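Gonar is looking for a part-time family support worker for its grief program. The post starts in June and is open to people with or without a counseling license.

Our groups are for families who have lost someone suddenly, most of them in road crashes. We also help with memorial evenings at schools and churches when a family asks us to.

The worker will:
run two evening groups a month for teenagers and parents
call families in the first weeks after a death
help plan vigils and school memorials
keep short notes on each visit
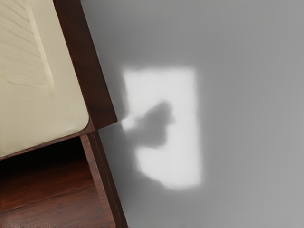
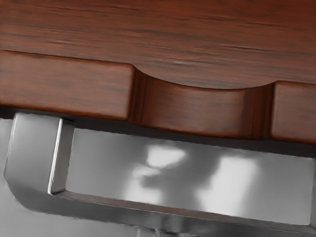
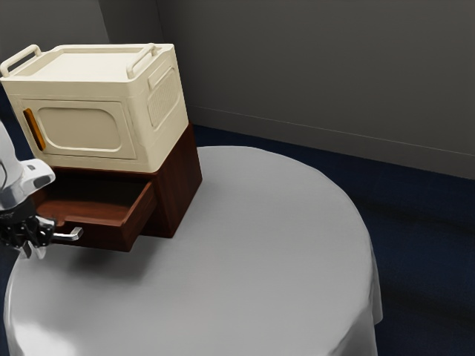
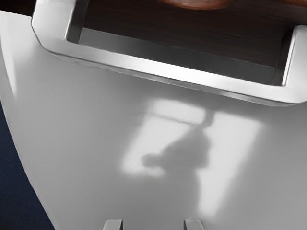 Furniture and fittings, computer renderings

You should have worked with young people before and be able to drive to homes across the county. Some 200 families are on our list, so you need to be organized. Spanish or Arabic is useful but not required. We do a background check on everyone who works with minors.

Training is given by Salma Lamrani, who leads the program. You will have paid time each month to talk through hard cases with her.

To apply, send a resume and a one-page letter to Přemysl Polák at the Gonar office and put job number 2708 on both.

Posted December 9, 2022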